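Search products Enter keyword Go

Dirus Countertop and Hard Surface Cleaner, Concentrate

Dirus is a neutral cleaner for stone, quartz, laminate and sealed tile. It comes as a concentrate and is mixed with plain tap water before use. It lifts cooking grease, tea and coffee marks and the dull film that builds up when a counter is wiped with dish soap week after week. It leaves no scent once the surface is dry.

The formula contains no bleach, ammonia or vinegar. Acid cleaners can etch marble and other soft stone, and the marks have to be polished out. Dirus can be used on those surfaces at the normal dilution.
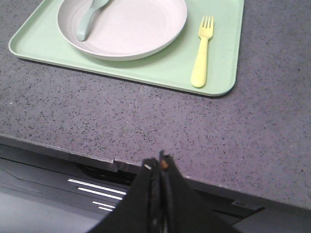
Plate and green tray on a speckled gray countertop.

How to mix

For daily wiping, add 10 ml of concentrate to a spray bottle holding 400 ml of water. Fill the bottle with water first, then add the cleaner, or it will foam up the neck. Tip the bottle over a couple of times to mix. Do not shake it.

For heavier grease near a stove, use double the amount of concentrate and leave it on the surface for 3 minutes. Wipe off with a damp cloth and go over once more with clean water. Mixed cleaner keeps for a month in a closed bottle. The concentrate itself keeps until the date stamped on the base.

Spray the cloth, not the counter, when working near outlets or unsealed wood trim. A flat-weave microfiber cloth works best. Paper towels will do the job but can leave lint on polished stone.

Where to use it

Kitchen counters, backsplashes, vinyl floors, painted doors and the outside of appliances. Do not use on waxed wood, bare aluminum or glass cooktops. For cooktops see Endum Cream Cleaner, sold separately.
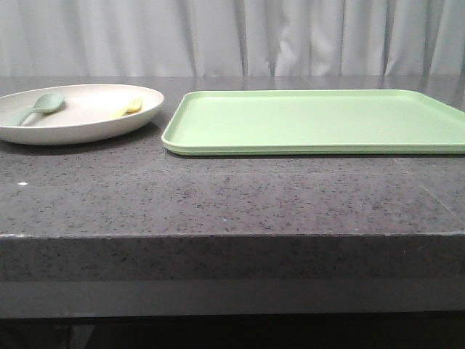 Streaks are the most common complaint we get about counter cleaners, and nearly all of them come from using too much product. Dark stone shows streaks first. On a charcoal counter with light flecks in it, like this one, look along the surface from a low angle after wiping and any film left behind will show up as a gray haze. If there is haze, wipe again with water only. Pale counters hide it better, but the film is there all the same and will collect dust. Hard water can also leave spots, so dry the surface with a second cloth if your kettle scales up quickly.

Sizes and ordering

Dirus is sold in a small bottle for home use and in a larger jug for cleaning companies and rental properties. The jug takes a standard hand pump, which is not included. A case holds 3 jugs - cases cannot be split or mixed with other products. 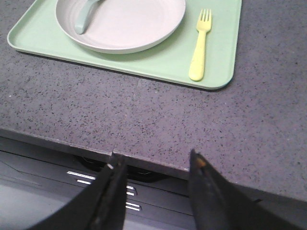
Orders placed before noon are packed the same day. Large orders go out by truck every Tuesday from our Dretstead warehouse, and you will get a call if a signature is needed. Small orders go by regular mail. Unopened bottles can be returned, but we cannot take back a jug once the seal is broken.

Safety

Keep out of reach of children and pets. Wear gloves when handling the concentrate. If it gets in the eyes, rinse well with water and get medical advice. Never mix with other cleaners. Rinse any surface that food will touch directly. Store upright, away from frost - a bottle that has frozen may separate and should be thrown out.

Safety data sheets are available on request from the sales office.

Kwiatkowski Cleaning Supply, Dretstead | Contact us | Shipping and returns | Copyright Kwiatkowski Cleaning Supply. All rights reserved. | Back to top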